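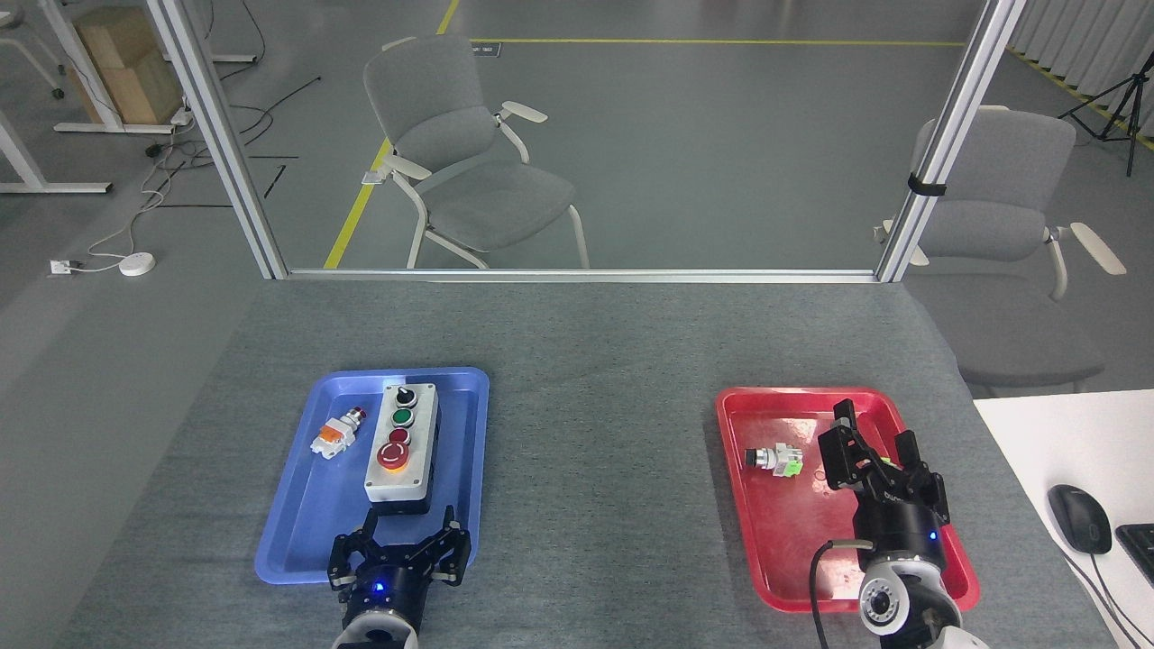

A rotary switch, a green button, a red button and a stop button in a yellow collar.

Give me a knob. Give me a button that goes down when I push it and comes back up when I let go! I have been saying this to friends for years, usually in somebody's kitchen while they poke at a flat black panel on their stove, and I would like to say it once in writing.

I grew up in Hilmont, in a house where every machine had a face. The radio had two dials, and the left one was a little loose, so you learned to turn it slightly past the station and let it settle back. The washing machine had a big clicking wheel. My grandmother could set it in the dark, and often did, at five in the morning, with a basket on her hip. She was feeling for the clicks.

Now look at what we buy. My current washer has a glass strip that ignores wet fingers, on a machine whose whole job is water. My last rental car kept the fan speed two menus down, and I drove half the way to Zemordale with cold air on my knees because the road was twisty and I wasn't going to take my eyes off it for a menu. I did get to the fan in the end, in a gas station parking lot.

Screens are wonderful for some things. I love maps on them, I love photos on them, and I would never go back to typing a name on a number pad. A screen can be anything, and that is a fine quality in a thing you sit down and look at. But so much of life is done while looking at something else. You stir with one hand and turn the heat down with the other. You want the volume lower while you're backing into a parking space. Your hand knows where the knob is, the way it knows where the light switch is in your bedroom, and it goes there while the rest of you gets on with dinner.

And there is the joy of it, which people are oddly shy about. A good switch has weight. It pushes back a little and then gives, and you feel it in your fingertip before you hear it. There's a repair shop I love called Berisha — narrow, dusty, radios up to the ceiling — and the first thing every customer does in there is turn something. Grown adults, clicking away! I once bought an old amplifier marked Import for no better reason than its volume knob, and I have never been sorry.

The usual answer is cost. A panel of glass is cheap to put in and easy to change later, and I understand that a company making 4000 ovens thinks hard about every part. Fine. But I would happily pay more for an oven with five honest knobs, and I suspect plenty of other people would too, if a store ever let them try both with flour on their hands.

So ask for them. Next time you shop for a stove or a car, reach out and try it with your eyes on the wall. My own stove is due for replacing in June, and I already know which one I want. It has a dial for each burner and one for the oven, and the oven dial clicks.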